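# Capítulo 4. Los suelos interiores: elegir, medir y mantener

El suelo es la superficie de un edificio que más trabajo soporta y la que menos se revisa. Recibe peso, roce, polvo, luz y productos de limpieza, y además condiciona el ruido de una sala y el cansancio de quien pasa en ella la jornada. En el capítulo anterior se estudiaron las paredes y los techos. En este se tratan los revestimientos de suelo que el alumno encontrará con más frecuencia en oficinas, talleres, aulas y locales abiertos al público.

Al terminar el capítulo, el alumno deberá saber distinguir las familias principales de revestimientos, calcular el material necesario para una sala de planta sencilla y redactar un plan de mantenimiento básico. Los ejercicios del final emplean los planos del edificio Ukar, ya conocidos por el capítulo 2.

## 4.1. Suelos duros, flexibles y textiles

Los **suelos duros** comprenden la piedra, la cerámica, el terrazo y el hormigón pulido. Duran mucho y se lavan con facilidad, pero reflejan el sonido y resultan fríos en invierno. Su reparación suele exigir obra: una baldosa rota se pica, se retira y se vuelve a tomar con adhesivo.

Los **suelos flexibles** son el linóleo, el caucho y los vinilos. Se suministran en rollo o en loseta y se pegan sobre una base lisa. Cualquier defecto de la base acaba marcándose en la superficie, de modo que la preparación ocupa a menudo más horas que la propia colocación.

Los **suelos textiles**, o moquetas, se fabrican con fibras de lana, poliamida, polipropileno o mezclas. Absorben el ruido de las pisadas y reducen la reverberación. A cambio, retienen polvo y piden una limpieza regular. La moqueta en rollo deja pocas juntas; la moqueta en loseta permite sustituir solo la zona gastada.

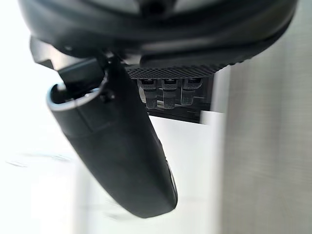
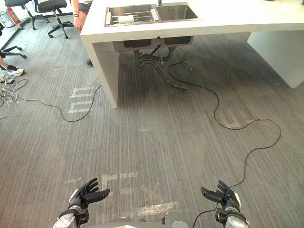

La elección de una moqueta para una sala de trabajo depende primero del tránsito previsto y después del aspecto. Un tejido de pelo corto y denso se aplasta menos que uno largo, y los tonos medios disimulan mejor la suciedad que los muy claros o los muy oscuros. El dibujo también interviene: una moqueta gris con vetas y rayas verticales finas, como la de la segunda imagen, tiene una dirección visible que obliga a decidir hacia dónde se orienta antes de cortar la primera pieza. En esa misma moqueta hay marcas blancas descoloridas en varios puntos, y un inventario de estado debe recoger este tipo de señales junto con las manchas, las juntas abiertas y las zonas de pelo vencido.

## 4.2. Medir la sala

La medición se hace siempre sobre el terreno, aunque exista plano. Se toma el largo y el ancho en los dos extremos de la sala, se anota el valor mayor de cada pareja y se dibuja un croquis con puertas, pilares y registros. Los huecos pequeños no se descuentan.

Al resultado se le añade un margen para recortes, que crece cuando el material lleva dibujo, porque las piezas tienen que casar. En moqueta en rollo conviene trabajar con el ancho real que indique el fabricante.

> **Caso práctico.** La empresa Tasonley encarga el cambio de suelo de una planta de oficinas. Ratree Siriwan, responsable de la medición, comprueba que la sala mayor no es rectangular: uno de los lados cortos mide 4 centímetros más que el opuesto. Toma la medida mayor para el pedido y traza una línea de referencia en el centro de la sala, en lugar de arrancar desde la pared. El colocador, Ashraful Mollah, reparte el desvío entre los dos bordes, donde queda bajo el rodapié.

## 4.3. Mantenimiento

Un plan de mantenimiento indica qué se hace, con qué frecuencia y quién responde de ello. En los suelos textiles incluye el aspirado ordinario, el tratamiento inmediato de los derrames y la limpieza profunda periódica. Las manchas se secan con un paño blanco, de fuera hacia dentro y sin frotar.

Los felpudos de entrada forman parte del mismo plan, igual que la reserva de material: al colocar una moqueta en loseta se guardan algunas piezas de la misma partida, porque dos partidas distintas rara vez coinciden en color.

El apartado 4.4 explica la preparación de la base y las pruebas de humedad previas a la colocación.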